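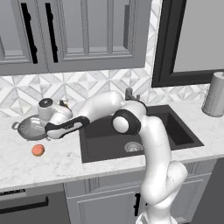

Ticket status: Resolved, pending customer confirmation
Product: Nellel kitchen task pack, simulation edition
Component: grasp planner, metal bowls and strainers
Reported by: Zodwa Mthembu, Fitzsimmons
Assigned to: Bent Hafstein
Opened: January 17, 2019

Description from customer

We are evaluating the task pack before deciding on the full license. In the fruit-to-colander task the arm moves to the colander, closes the fingers and lifts with nothing in them. The planner still reports success. The fruit is picked up without trouble in the same kitchen, and so is the mug in the counter task. I ran 500 episodes overnight with default settings and the colander step failed in most of them. No errors in the console. Log attached.

Steps to reproduce

Load the marble counter kitchen.
Select fruit-to-colander, variant "move colander first".
Leave the grasp source on auto.
Run with any seed.

Expected: the colander is held by the rim and set down in the sink.
Result: fingers close above the rim, arm retracts, colander stays on the counter.

Comment, Bent Hafstein

Reproduced on the current release with the default seed. The approach pose looks correct up to the last waypoint, then the fingers stop short. Two questions. Is the collision mesh set to "simple" or "full" in your scene file? Did you import your own colander or use ours?

Comment, Zodwa Mthembu

Ours is untouched, straight from the pack. The mesh setting is "simple". I did not change it. The manual says "simple" is fine for all supplied objects.

Comment, Bent Hafstein

The manual is wrong on that point. With "simple" the colander gets a convex hull, so the bowl is treated as a solid lump with a lid on it. The inner finger cannot go below the rim and stops on the hull. The handle is folded into the same hull, which moves the grasp center to the left. Please set colander_mesh to "full" and rerun a short batch. Keep the rest as is.

Comment, Zodwa Mthembu

Set to "full". Out of 11 episodes, 2 failed. In both the wrist came in from the backsplash side and the planner gave up with "no path", so at least it reports the failure now. Physics step time went up by 6 ms, and that matters to us for the overnight runs.

Comment, Hae-won Kang

Taking the planner half of this. The false success was a separate bug. The check read finger closure only and never looked at object height. Patched in the nightly build. The "no path" cases come from the wall margin, which is too wide for objects placed near the back of the counter. Lower wall_margin one notch in the task file. Do not set it to zero or the elbow will be allowed to graze the faucet.

For step time, use "decomposed" in place of "full". It splits the bowl into convex pieces and ignores the perforations, which the gripper does not need.

Comment, Zodwa Mthembu

Nightly installed, "decomposed" set, margin lowered. Repeated the short batch with the same seeds and had no failures. Step time is back near the old value. Will repeat the overnight run before I sign off. Can the manual be corrected? Valdemar Hviid on our side is writing the evaluation report and is quoting from it.

Comment, Bent Hafstein

Manual page updated. "Decomposed" becomes the default for open containers in the March release. Leaving the ticket open until the overnight result is in.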